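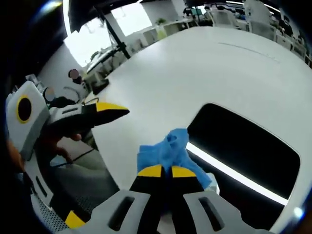

Ticket 539: Hitemar photo archive, captions landing on the wrong prints
Opened by: Edileuza Aguiar
Status: solved

Edileuza, 9:15
Hi! I'm scanning my grandmother's snapshots (198 so far, and what a joy they are) and Hitemar has started sliding captions down by one. My great-uncle's wedding portrait now says "Goat, Drurton, March." I love it, but he wouldn't have.

Serpil Aydoğan, support, 9:40
Oh, what a great collection to be working on! Does the slip start at a particular print?

Edileuza, 10:05
Yes! Everything is perfect up to print 93, the picnic at Zeder, and then it goes off.
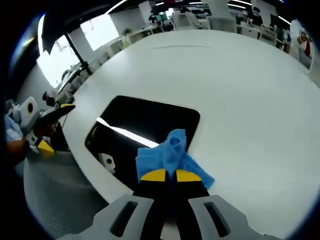 Light-blue cloth bunched up over a white round table.

Serpil, 10:30
Found it. Print 93 has a front and a back scan, and the back was counted as a new photo. Open Album, choose Pair Scans, select both files, then run Rebuild Captions. It takes roughly 15 minutes.

Edileuza, 11:10
It worked!! The goat is a goat again, and the writing on the back of 93 sits right beside the picnic. Starting on the Avcı box tonight!

Archive Help Desk | Contact us | Back to top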